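Cómo emparejar y guardar los calcetines sin perder la tarde

Inicio > Ropa > Cajones y armarios
Ansel Ridgeway
10 de mayo de 2021

En febrero me mudé de Dokenton a un piso con un solo armario, y en la mudanza apareció una bolsa de calcetines sueltos que llevaba años viajando conmigo de casa en casa. Ninguno tenía pareja. Los guardaba por si acaso, que es la misma razón por la que guardo el cable de una impresora muerta.

De aquella bolsa salió el método que explico a continuación. Con la colada de una semana se tarda 20 minutos. Con la de un mes se tarda más y se sufre, pero también funciona.

Lo que hace falta

Una mesa despejada. La cama sirve mal: es blanda, es del color de la mitad de los calcetines y uno acaba tumbándose.
Luz decente, de día si puede ser. El azul marino y el negro son el mismo color después de las seis.
Bolsas de plástico transparente para lo que no se va a usar en meses.
Una caja de zapatos, o dos si hay niños.

Ahórrese el organizador de cajón con celdillas. Compré uno en Udano por 2299 pesos y tenía los huecos del tamaño exacto de un calcetín de bebé. Ahora guarda pilas.

Paso 1. Vaciar todo en un solo lugar

Junte lo que sale de la secadora o del tendedero con lo que ya había en el cajón. Sí, también lo del cajón. Ahí dentro hay calcetines que llevan meses esperando a uno que está en la cesta, y sin presentarlos no hay nada que hacer. Meta la mano en las fundas nórdicas y en las perneras de los pantalones. Si tiene una lavadora de goma ancha, pase el dedo por el pliegue de la puerta; yo saqué de allí un tobillero y una moneda.

Todo lo que esté húmedo vuelve al tendedero. Un calcetín doblado con la punta mojada huele a sótano al tercer día y contagia a los vecinos.

Paso 2. Estirar antes de buscar

Este paso se lo salta todo el mundo. Un calcetín arrugado no se parece a nada, ni siquiera a su hermano. Póngalo del derecho, tire un poco de la puntera y del puño y aplástelo con la palma sobre la mesa, con el talón hacia arriba. Hágalo con todos antes de formar una sola pareja.

Los que vienen hechos una bola se desenrollan metiendo el puño entero hasta la punta. Es poco elegante. Hágalo con la persiana bajada si le preocupa.

Paso 3. Separar por familias

Primero por largo: invisibles, tobilleros, media caña, largos. Después por color. El orden importa, porque el largo no engaña y el color sí, sobre todo en los beiges, los crudos y los grises claros, que con los lavados acaban todos en el mismo tono de pared de oficina. Cuando dude entre dos beiges, mire el canalé del puño y la costura de la puntera. Si ambos coinciden, cáselos y no haga más preguntas.

Con los negros lisos mi criterio es todavía más bajo. Hace años que compro siempre el mismo modelo, de la marca Evton, y los emparejo a ciegas. Lo recomiendo mucho a quien tenga poca personalidad en los tobillos.

Paso 4. Doblar

Un calcetín encima del otro, talones alineados, y se dobla en tres desde el puño. Queda un rectángulo que se tiene de pie en el cajón. La bola clásica, la de volver un puño sobre el otro, estira la goma y rueda hasta el fondo, de donde no regresa. Los invisibles se doblan por la mitad y punto; tienen poca tela para filosofías.

Las medias finas se enrollan sin apretar. Si tiene las uñas rotas, póngase guantes o pídaselo a alguien con las manos más civilizadas.

Paso 5. Los solteros

Van a la caja de zapatos con la fecha escrita en la tapa. En cada colada se abre la caja, se compara y se cierra. Cuando un calcetín lleva 10 coladas ahí dentro, se convierte en trapo para el polvo. Cuesta la primera vez. Yo empecé por uno de rombos y tardé un rato en soltarlo.

Paso 6. Embolsar lo de temporada

Los de lana gorda y los de esquí se guardan en plástico cuando llega el calor. Cuatro cosas:

Lavados y secos del todo. La polilla prefiere el calcetín usado.
Pocos pares por bolsa, tumbados, sin rellenar hasta que reviente.
Se saca el aire pasando el antebrazo desde el fondo hacia la boca.
La bolsa se cierra dejando una tirita de plástico de la que tirar en noviembre. Sin ella acabará abriéndola con los dientes.

Las bolsas van en la balda alta. Las etiqueté una vez y las guardé con la etiqueta hacia la pared, así que aprenda de mí en la medida de lo posible.

Si el plástico se arruga y se pega a sí mismo, sople en la boca de la bolsa antes de meter nada. Frotar los bordes con los dedos también va bien y queda más profesional.
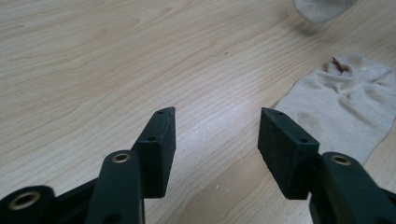 Calcetín beige, todavía por estirar.

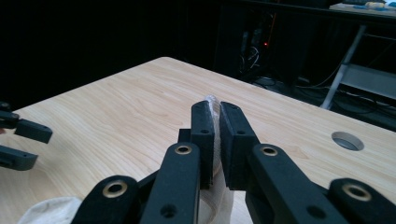 Sarahí Barrera: Lo de doblar en tres me funciona con todos menos con los de deporte, que tienen la planta acolchada y se abren solos en cuanto cierro el cajón. Al final los doblo por la mitad y los pongo apretados contra el lateral. Y una pregunta sobre las bolsas: ¿la lana no necesita respirar? Mi madre la guardaba en fundas de almohada viejas y no recuerdo un solo agujero.

Respuesta de Ansel: Las fundas de almohada valen perfectamente si el armario cierra bien. El mío no cierra, de ahí el plástico. Con los de deporte hago lo mismo que usted, aunque en el artículo me lo haya callado.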